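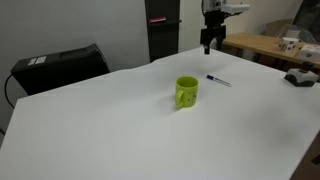 Gilang Hidayat wrote in after the July page to say that mugs are wasted on coffee and do their best work holding pens. He keeps two on his desk at Skerholm and has not had a pen roll onto the floor in a year. Several other readers agreed with him, so the desk and table page is going up earlier than planned.

This gallery covers the small things that live on work tables: mugs, pens, markers and whatever else gets set down and left. The green mug and white marker open the set. The mug is lime green on the outside and a darker green inside, with a printed pattern on one side. The marker has a dark blue cap.

Updated Sun 21 September.

On mugs for pens

A mug for pens should be heavy enough that a full load does not tip it. Straight sides work better than flared ones, which let the pens fan out and catch on sleeves. A chipped rim does not matter for this use. A cracked base does, as it can scratch the table.

Bright colors are easier to find on a crowded table. They also show ink more than dark ones do. Dry marker ink comes off glazed ceramic with rubbing alcohol on a paper towel. Wash the mug with dish soap afterward if anyone is going to drink from it again.

On markers

Store them flat if you can. Standing in a mug is fine for a week or so, but a marker kept cap up for months will write faint at first. Lay it down overnight and try it again before throwing it out. Push the cap on until it clicks.

Check the barrel before using any marker near a whiteboard. Permanent and dry-erase pens are often the same shape and sit in the same drawer. At the Roltley office we put a strip of masking tape on the permanent ones, and that has worked so far.

On white tables

White tops show everything. Coffee rings wipe off with warm water if you get to them the same day. For marker on a sealed top, use a little rubbing alcohol on a cloth, try it on a hidden corner first, and rinse the spot. Skip scouring powder, which dulls the finish and makes the next stain harder to remove.

Sending in your own

Pictures for the next page can go to the usual address. Put the name of your town in the subject line and tell us what the mug is used for. Entries from Stasiv are being held for their own page in the fall.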